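Cinta de marcaje Tukenent T-37
Ref. 2.950-AZ

Inicio > Señalización > Cintas adhesivas > Superficies de trabajo

Cinta adhesiva de PVC plastificado para delimitar zonas en bancos, mesas de montaje y estanterías. Adhesivo de caucho de baja transferencia, retirable sin disolvente en superficies barnizadas, melamina y chapa pintada. Distribuida por Drundwood en rollo individual o en caja de 10 unidades.

Datos técnicos
Soporte: PVC plastificado, acabado mate
Adhesivo: caucho, sensible a la presión
Longitud del rollo: 33 m
Anchos: 12, 19 y 25 mm
Colores: azul, amarillo, blanco, rojo
Temperatura de aplicación: de 10 a 40 °C
Corte: tijera o cúter; el ancho de 12 mm admite corte manual
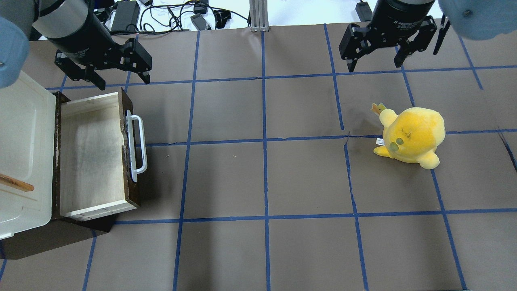

La elección del color depende del tono del tablero y de la iluminación del puesto. Para tableros claros se suministran el azul y el rojo; el amarillo y el blanco se reservan normalmente para suelos y bandejas oscuras. El azul también se distingue sobre un fondo marrón oscuro cuando se colocan las tiras en cuadrícula, disposición habitual para asignar una casilla a cada pieza. En los cruces conviene cortar la tira superior a tope y evitar el solape, que levanta el borde con el roce.

Aplicación
Desengrasar la superficie con alcohol isopropílico y dejar secar. Trazar las líneas a lápiz. Desenrollar sin tensar y presionar con rodillo de goma. El adhesivo alcanza su agarre final a las 24 horas.

Productos relacionados
Rodillo de goma Bachmann, 50 mm
Dispensador de sobremesa Clarow 700
Etiquetas de casilla Tukenent, hoja A4

Plazo de entrega: tres días laborables en península. Ficha revisada en abril de 2025.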